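REPORT OF THE REVIEWER ON THE SORTING METHOD
Submitted to the Bravton Institute, Second Reading

1. Appointment

I was appointed in January to examine the method put forward by Dr Kilian Haslinger and Ms Yesenia Inga of the Oment laboratory. The Institute wished to know whether the method did what its authors claimed. I was given a desk, a key to the records room and a copy of the paper, which had by then been revised twice.

The claim was a modest one. Two arms sharing a table would learn to sort bricks by colour without a fixed division of labour. Earlier work, including that of the Karpenko group, had assigned each arm its own half of the table. Dr Haslinger's method, named Satarard after the village where he grew up, assigned nothing. Each arm was to wait a short time before every movement, and the length of the wait was to be learned. The authors called this the yielding term.

2. Conduct of the examination

The examination consisted of 796 trials. In each, loose bricks were laid in the open part of the table and the arms were required to place them in the bins of matching colour. Mr Fergal Ó Riain laid out the bricks and I kept the record. Ms Inga attended throughout. Dr Haslinger attended on the first morning and did not return, and I was asked not to enquire.

For the first 200 trials the yielding term was switched off. The arms met over the table often, and stopped, and had to be sent back to their starting positions by hand. Mr Ó Riain became quick at this. With the term switched on, meetings became rare, and by the Friday I had gone a whole afternoon without writing the word "contact".

It was during that afternoon that I first noted a matter which the paper does not mention. Where two bricks lay side by side, and either arm could have reached them, the wait grew longer than the method required. I drew this to Ms Inga's attention. She said that she had seen it, and that Dr Haslinger had seen it before her.
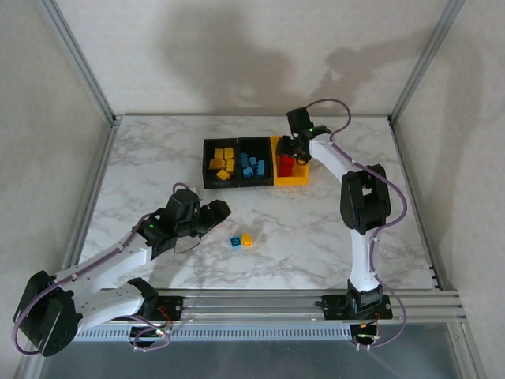
3. The matter of the long wait

The table during these trials was arranged as the paper sets out, with yellow, light blue and red bricks in three bins at the back and the work to be done in the space before them. My concern was with those trials in which a pair of bricks lay close together. There were 144 of them.

In the ordinary case one arm waits, the other moves, and the wait ends. In the paired case each arm appeared to wait for the other. The learned value should have prevented this. Mr Wálter Chávez, who had written the greater part of the control program, went through it with me line by line and found no fault. He then asked whether I intended to put the matter in my report, and I said that I did.

Ms Inga produced a notebook. It was in Dr Haslinger's hand and recorded the same long waits over the previous summer, each with its length in seconds and, beside some of them, a few words. Most of the words were technical. Beside one he had written: "As at supper, with the last potato." Beside another: "My father would have let it go cold."

I asked Ms Inga whether the authors had considered an explanation. She replied that they had considered several, and that one of them had cost her a colleague. Dr Haslinger had wished to remove the waits by setting an upper limit. She had wished to leave them in and report them. He had set the limit one evening, watched the arms work at full speed until late, and in the morning had taken it out again and asked for leave.

4. Findings

I find that the method reduces contact between the arms as claimed. I find that the paired case has not been explained and that the paper should say so plainly, giving all 144 trials in full.

Professor Aníbal Quintero, reading this report in draft, has asked that I strike out the notebook as having no bearing on the result. I have considered his request with care. The notebook contains the only measurements made before the examination, and I have attached it with Ms Inga's consent.

I have also written to Dr Haslinger at the address he left. His answer came on a single sheet. He accepts the findings, asks that Ms Inga's name be placed first, and wishes to know which of the arms moved in the end.

I have sent him the record.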